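Cusville Seed Library: progress report to the Futard Fund
July 16, 2026

We are past the halfway point of the grant, and I'm happy to say the seed library has had a much better spring than any of us planned for! When we wrote the application we hoped to lend out a few hundred packets from a corner of the Jacquet Street branch. As of this week we have lent 2901, and the requests keep coming (beans above all, then tomatoes, then, to my great surprise, parsnips).

The May swap day was the big push. We had 42 households bring in seed they had saved themselves, including a pole bean one family has been growing for three generations. It had no name, so it went into the catalog under theirs. We are growing out a row of it at the Lareck garden this summer so there will be enough to lend next year, and the plants are already over the top of the poles.

Germination testing took longer than I had allowed for. Each donated lot gets a damp paper towel test before it goes into the catalog, and lettuce and onion seed from older donations did poorly. We had to turn down 11 lots. The donors were very good about it, and several asked to learn the test so they could do it at home, which led to an extra evening class that wasn't in our plan at all.

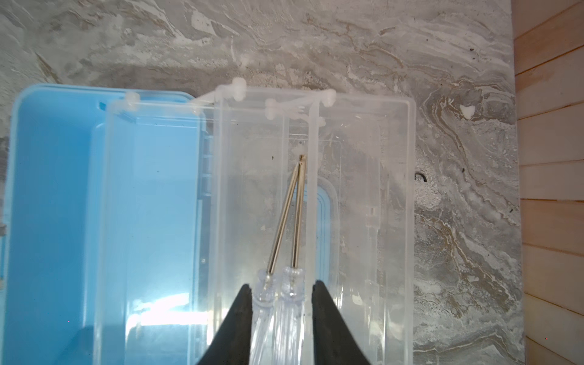 Labels are the other thing we have changed. The first batch asked for too much (variety, source, year, spacing, depth, notes on saving) and people left half of it blank. The new ones ask for variety, year and where it was grown, with everything else moved to a printed sheet. Returns have come back far better filled in since then.

Spending is close to budget. Envelopes and printing ran a little over; we made it up on shelving, as the branch let us keep a card catalog cabinet it was about to give away. It's perfect for seed packets, and children love opening the drawers.

Still to do before the final report: three seed-saving classes in the fall, the squash isolation plots, and a Spanish version of the growing sheet. I'd love for someone from the Fund to come out to Lareck while the beans are up.

Mathis Bouvier
Project lead, Cusville Seed Library

Recent items
Swap day: what came in and what went out
How to save tomato seed
Growing sheet for pole beans
Fall class sign-up
Lareck garden open hours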